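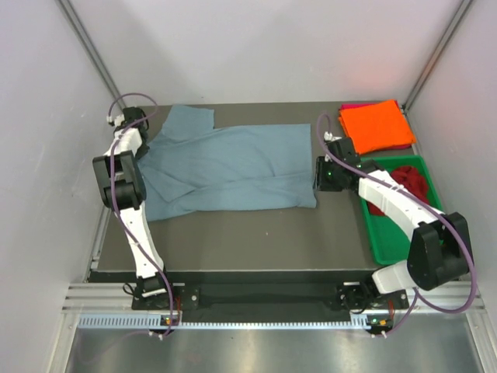 Figure 1. A short-sleeved T-shirt spread out on a table.

Where Do Donated Clothes Go? A Study of the Hullow Clothing Drive

1. Background
Our town of Hullow holds a clothing drive every October. We wanted to know what share of the items is worn again locally and what share leaves town.

2. Method
We recorded every item dropped off at 3 collection points: the Dillau Street library, the Gape Community Center and our school. Each item was entered on a sheet by type, main fiber on the label, and condition (good, fair or worn out). Items with no label were entered as "unknown."

3. Results
The drive took in 3,813 items. T-shirts were the largest group, with 1,818. Most were cotton or a cotton blend. The Skikis thrift store accepted nearly 400 of the T-shirts for its racks. The others went to a textile sorter outside the county, and we could not follow them past that point.

Worn necklines and stains were the usual reasons for a "worn out" mark. Coats and jeans were more often in good condition.

4. Problems
Two of us graded condition differently in the first week, so the early sheets had to be redone. We also had no scale at the library, and weights are missing for that site.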